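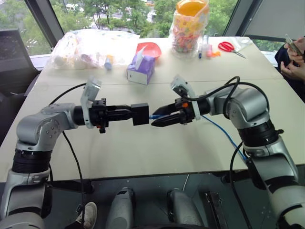 *A blue cable and a small black block, on a pale grey table with more things further back.*

Most homes I go into have a drawer of cables, and most of the people who own one are slightly ashamed of it. I think the drawer is fine. What I object to is the cable with no partner: the lead that fits something, once came with something, and can't be matched to it by anyone living in the house.

I started thinking about this in March, when I helped Orysia Savchuk clear the office above her shop in Ernness. She had been there a long time and had never thrown away a lead. We filled two crates before lunch. Some were for printers she no longer owned. One was for a Bridik radio that her father had bought and that still worked perfectly well downstairs, on a different lead. She had bought the second lead because she couldn't find the first.

That is the real cost of the drawer. People talk about the mess, but mess behind a closed front costs nothing. The cost is in buying things twice. I kept my own receipts for a while and found I had spent 3 times on the same adapter, each time certain I didn't have one.

My view is that a cable should be stored with the thing it plugs into, and that we are wrong to sort cables with other cables. It looks tidy to have all the leads together, coiled and tied, and shops sell boxes with dividers for doing it. I had one, a Bremard, and it was well made. It also meant that every lead I owned was in a different room from whatever needed it. When the two halves live together you can try the fit on the spot, and if it doesn't fit you know something has gone missing.

Nazar Prokopenko disagrees with me. He repairs sewing machines and small appliances and keeps his leads on hooks, sorted by the shape of the plug. He says that one lead can serve five machines and it would be silly to own five. For a workshop I accept this. He handles plugs all day and can tell two near-identical ones apart by feel. I can't, and neither can most people crouched behind a television. At home the hooks would last a month.

There is also the small block to consider – the adapter, the converter, the stubby thing that goes in the middle. These are worse than cables. A cable at least has length, and you can pull on it until it comes out of the heap. A block sinks to the bottom. It's usually black, like everything else down there, and any writing on it is too small to read without good light. I now put a strip of tape round every one as soon as it enters the house and write on it what it's for. "Sirko lamp, hall" is enough. It looks ugly and I have stopped minding.

Coloured cables help more than I expected. Given the choice I'll buy blue or red over black, even at a slightly higher price, and I wish makers would offer the choice more often. A blue lead can be found by a tired person. It can be described over the phone to someone else in the house, who will come back with the right one.

Orysia kept half a crate in the end. We did the sorting on her biggest table with everything else pushed to the back, holding each plug up to each socket, and it took until after five o'clock. What had no partner went to Nazar, who was pleased to have it. He has more hooks than I do.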